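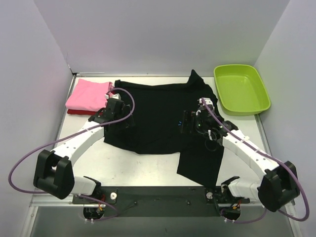 Black garment laid out on a white work surface, with folded cloths and a green bin behind.

Investor Relations Officer
Lastberg Broadcasting, Hirkoddale
Part-time, 32 hours per week

Lastberg Broadcasting operates local radio stations serving listeners in Hirkoddale and the Montoya valley. Applications are invited for the post of Investor Relations Officer, based at the company's head office in Clondar Street.

The postholder will report to Keisha Castellanos, Head of Finance, and will prepare quarterly results announcements, arrange conference calls with shareholders and maintain the investor pages of the company website. The register currently lists 366 shareholders, most of them private individuals, and prompt replies to their letters form a regular part of the work.

Applicants should have at least two years' experience in financial communications or company reporting. Knowledge of radio advertising sales is desirable – training will be given where needed. Some early starts are required in results weeks, when staff are expected at their desks by 8 a.m.

The post is offered on a permanent basis after a probation period of six months. Interviews will be held in July.

Applications, consisting of a CV and a covering letter of no more than two pages, should be addressed to Ansel Iwasaki, Personnel Office. Informal enquiries may be made to Ms Castellanos.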